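**Ticket: Flumeo Sim-Paket, gekippte Raumansicht nach Szenenimport**
Gemeldet von: Toddale, Testbereich Kokville
Bearbeitung: Jalen Kincaid
Status: teilweise gelöst
Priorität: mittel

**Freitag, 09:40**
Vorab: Wir testen Flumeo seit October-Release und sind wirklich angetan! Zwei Arme in einem möblierten Raum, Greiferansichten dazu, und das Ganze startet auf einem normalen Arbeitsplatzrechner in 15 Sekunden. So viel Spaß hatte ich mit einer Simulation lange nicht.

Jetzt zum Problem: Nach dem Import der Szene »Kļaviņa« steht der Raum in der Übersicht schief. Die Arme lassen sich ansteuern, die Greifer öffnen sauber, keine Fehlermeldung im Log. Nur der Horizont ist weg.

**10:15**
Versucht:

- Szene neu importiert: unverändert
- Cache geleert: unverändert
- Physik pausiert und die Ansicht neu geladen: unverändert
- Schrittzahl von 3,000 auf 1,000 gesenkt: läuft flotter (schön!), Raum weiterhin schief

**11:05, Antwort Kincaid**
Danke für die gründliche Vorarbeit. Bitte einmal `view.up_axis` in der Szenendatei prüfen und den Wert hier eintragen. Dazu je zwei Bilder aus der Übersicht und aus den Greiferansichten, Arme in Ruhe, Greifer offen.

**11:30**
Der Eintrag fehlt in der Datei komplett! Bei der mitgelieferten Demoszene ist er vorhanden und steht auf `z`. Bilder aus dem Lauf mit der unveränderten Datei:

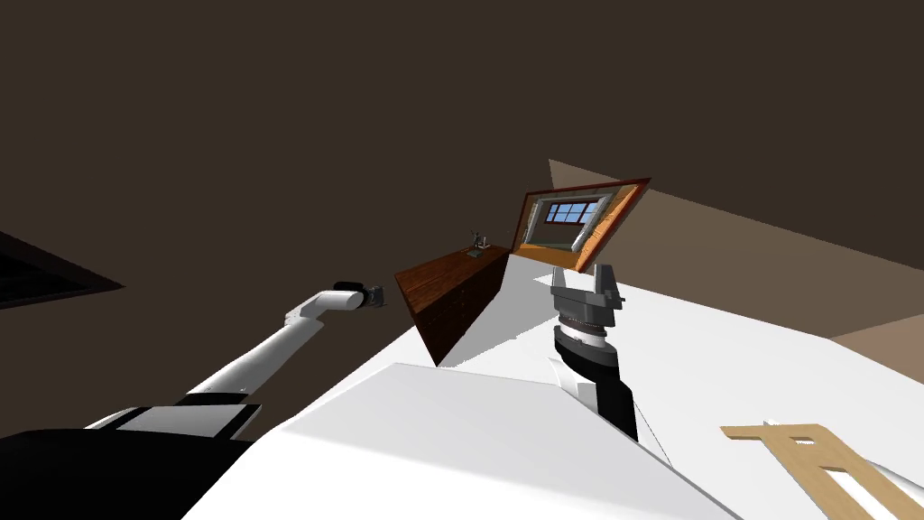
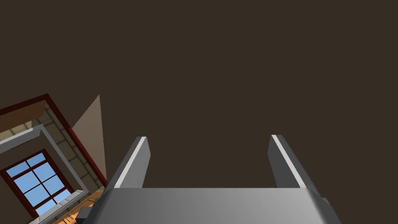
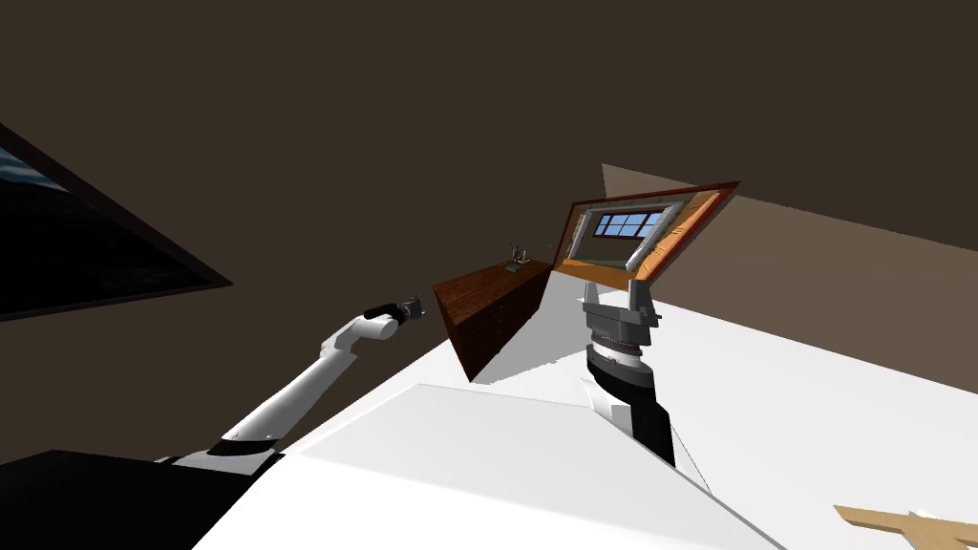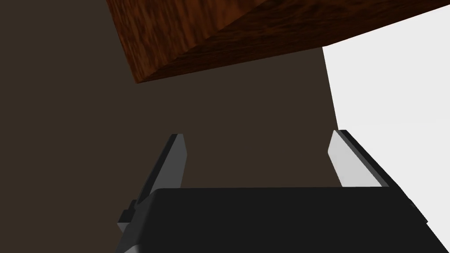

Ich habe den Eintrag dann von Hand ergänzt und neu gestartet. Die Übersicht steht jetzt gerade, großartig. Die Greiferansichten übernehmen den Wert offenbar nicht, dort bleibt die alte Ausrichtung. Gibt es dafür einen eigenen Schalter?

**12:20, Antwort Kincaid**
Ja, die Greiferansichten hängen am Handgelenk und lesen `wrist_view.offset`. Der Wert wird beim Import zwischengespeichert, ein Neustart reicht da leider nicht. Bitte die Szene schließen, Variante 2 des Importers wählen und neu einlesen. Der fehlende Eintrag ist bei uns als Fehler aufgenommen, der Importer soll künftig warnen.

**13:45**
Variante 2 gewählt, Szene neu eingelesen. Der linke Greifer passt, der rechte ist noch um eine Vierteldrehung versetzt. Damit kann ich arbeiten, für unsere Greifversuche brauche ich heute ohnehin nur den linken.

Ein Wunsch am Rande, weil mir das Paket so gut gefällt: Könntet ihr im Importdialog eine kleine Vorschau einbauen? Dann sieht man die falsche Achse sofort und sucht nicht den halben Vormittag im Cache herum.

**14:10, Antwort Kincaid**
Vorschau ist als Wunsch notiert. Für den rechten Greifer bitte noch die Datei `arm_right.cfg` anhängen, das Ticket bleibt bis dahin offen.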